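2026-01-13

Paper day again. I had the handheld grippers on from the start of the shift and was supposed to finish 200 runs of the paper task. I did not get there.
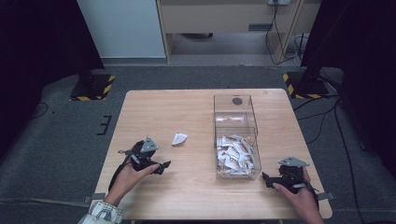 I slept badly and came in later than I wanted. The coffee machine upstairs is still broken, so I walked over to Revby and got one there, then drank half of it in the hall because we can't take cups in.

The task itself is dull but fine. Pick up a piece of crumpled paper, move it to the other side of the divider, go on until the pile is gone, put it all back and start over. The first hour went well. I had a rhythm and my wrists didn't hurt, which they did all last week.

The trouble was the left gripper. On run 17 I let go of the trigger and the fingers stayed shut. I thought a scrap had gotten folded into the tips, so I shook it a little. Nothing fell out. I squeezed again and released slowly, and it opened. The sheet says to log anything odd, so I logged it and kept going. I should have stopped there and I knew it.

It happened again a few runs later, and this time the fingers closed without me pulling at all. I had my right thumb between them, picking out a shred of paper. It wasn't a hard pinch. There is a red line across the nail and it's a bit sore typing this. Still, the rule is that you set both grippers down and take your hands away before you clear anything, and I was clearing it with the left one still in my hand. I've told new people that rule myself.

I pressed stop, set them both down and unplugged the left one. Then I filled out the form. It took longer than the repair check did. There is a box for "injury, no treatment" and I ticked that one.

Support at Skikell called back before lunch. They asked me to plug it in again and move the cable by hand while watching the readout, with my fingers clear. When I bent the cable close to the handle, the position jumped from open to closed and back. When I held it straight, it was steady. So it's likely the cable or the plug. They think the strain from looping it down past the wrist all day did it. They are sending a new one, and it can take up to 5 days to get out to Skerkcombe.

What bothers me more is the data. If the reading was jumping, some of the earlier runs may be bad too, and from the handle I wouldn't have felt it. I went back through the log after lunch and found 7 runs with a jump in them. The first was well before the one where I noticed anything. I marked all of them to be thrown out and wrote a note asking for yesterday's batch to be checked the same way.

The Krishnan job is due in February and we were already behind on it. I said so in the note. No answer yet.

I spent the rest of the afternoon taping down floor cables and cutting paper strips for tomorrow. The spare left unit has a stiff trigger but I'll use it until the cable comes. I want to try running the cable up the forearm with a strap, if they let me.

Home by six. Thumb is fine. Leftover rice for dinner, and I forgot to call about the car again.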